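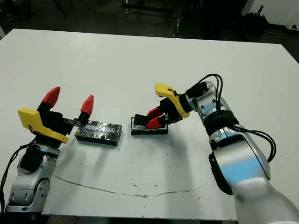
From: Nermin Yalçınkaya
To: Benport Seed Swap list
Date: March 22, 2023
Subject: Re: [seedswap] leggy tomatoes again

Hi all,

Oh, I feel this one! Mine did exactly the same in February and I nearly threw the whole tray on the compost. I sowed way too early (I always do, the seed packets sit there looking at me) and then put them on the back windowsill, where they get maybe a couple of hours of proper sun if the neighbor's truck isn't parked there.

On Mar 21, Chae wrote:
> My tomato seedlings are four inches tall already and flopping
> over like noodles. Two real leaves each, very pale stems.
> They're on the kitchen sill. Is it worth potting them up or
> should I start over? I have 13 left of the yellow plum ones
> and no more seed.
> Also does anybody bottom water? My sister swears by it.

Don't start over, especially with no seed left. Pot them up deep, right up to the lowest leaves. Tomatoes will put out roots all along the buried part of the stem, so that long noodle ends up being useful. Hold them by a leaf and not by the stem – I've pinched a few in half over the years and they don't forgive you.

After that it's mostly light. I moved mine under a cheap shop light, hung so low it's 3 inches above the leaves, and I keep raising it a link at a time as they grow. They were a much better green after a week. I also turned the heat mat off once they were up, which I think was half my trouble. Warm roots and weak light, up they go.

I do bottom water, but only because I'm clumsy with a can and wash all the mix out. I put half an inch of water in the tray, wait twenty minutes or so and dump whatever's left. If I forget to dump it I get fungus gnats, and then my husband has opinions.

What variety are the yellow plums? If they came from the envelope at last year's swap I might be the one who saved those, and if so they get HUGE, so give them a tall stake. I can spare a few of my paste tomatoes if you lose some. Would happily trade for peppers, mine have done nothing at all. Not one sprout. Anybody else having a bad pepper year?

Nermin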